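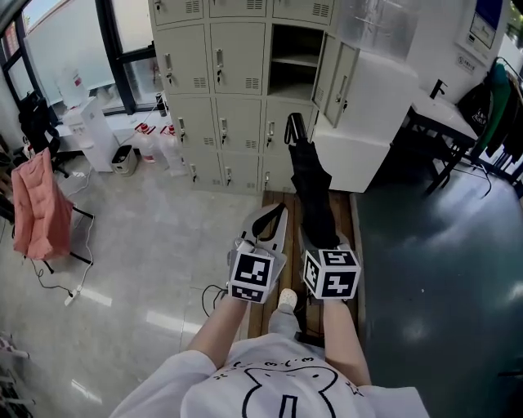
## The Trerwood ballot and the two-tier rota

The Trerwood depot votes on Monday on whether to accept the two-tier rota. I think the branch should reject it, and I think the leaflet recommending acceptance misreads the text.

Clause 4 guarantees existing staff 40 hours a week. New starters get 20, with anything above that offered at the manager's discretion. The leaflet calls this protection for current members. On paper it is. But the depot employs some 300 people and turnover is high, so the guaranteed group shrinks every month while the other one grows. Dirmont signed similar wording at Avenis, and by April the lower tier was large enough to cover most night shifts without any overtime being paid.

Toàn Quan argued at the last branch meeting that a strike could not be won while the Aguiar site stays open and can absorb the work. That is a serious objection. Aguiar has spare loading bays, and its agreement runs to a different date. It is also an argument for a joint ballot, which the regional office has declined to request twice. The rule book allows any two branches with the same employer to ask for one directly.

The one-time payment of 2,000 needs less attention than it has had. It is not added to base pay, it does not count toward pensions, and it goes only to staff in post on the signing date.

Traian Bogdan has proposed an amendment: one tier, with hours averaged over the quarter. The company would keep some flexibility – it has asked for little else in public – and new members would have the same contract as the people training them. The amendment can only be tabled if the current offer falls.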